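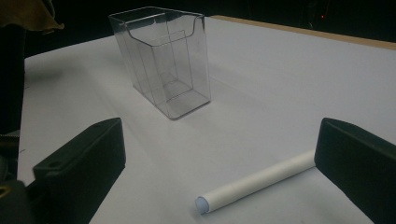
Bench Notes / Baseballs

March, 4:15 pm

Second go at the Clornum storage claim. The leaflet says balls kept in their cabinet at 50 percent humidity "play truer" than balls off an open shelf. Truer than what, and measured how, it doesn't say. Joanne Bloxham wants an answer before Stadatcombe puts in the order for the season, and I'd like to give her one that isn't just me being grumpy.

Setup same as last time. 10 balls from the cabinet, 10 from the shelf over the sink, all out of the same case. Weighed each one, then dropped it on the steel plate from the high bracket and read the rebound off the tape. Joanne called the numbers, I wrote them down. She knew which group was which. That needs fixing before anybody believes us, me included.
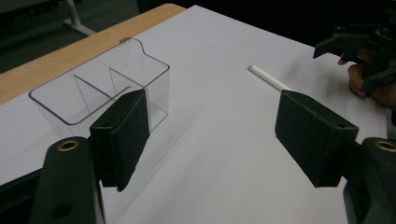
Cabinet balls came out a touch heavier, as you'd expect. Rebound was a touch lower, but the spread inside each group is bigger than the gap between them. One shelf ball bounced lower than every cabinet ball, and I can't find anything wrong with it. Seams look fine. I left it in. If we start dropping balls we don't like, we may as well copy the leaflet.

Van der Linden says his pitchers can feel the difference. Maybe so. They also said they could feel the difference in March last year, and that was before the cabinet was plugged in. I'd want him to hand them balls marked only with a code and see how they do.

Cost is still 600 for the cabinet, plus filters. No idea how long a filter lasts — Vomitz (the dealer) gave me 2 different answers in one phone call.

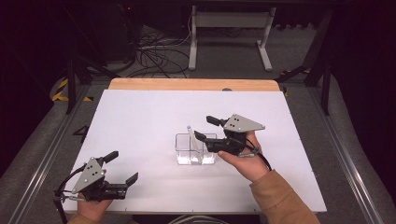 Leather scraps next. If the cover takes up the water first and the yarn gets it much later, an overnight stay wouldn't tell us much about the whole ball, and most of our testing has been overnight. I want cover pieces and yarn weighed separately, morning and night. They need something see-through to sit in so I can check for mold without handling them. A small clear acrylic container like the one on the white board would do, one for leather and one for yarn, with a lid cut to fit. Scale needs checking against the brass weights first, it was drifting when we packed up.

To do: code the balls, keep Joanne from seeing the list, ask Vomitz for the filter answer in writing. Not signing off on the order yet.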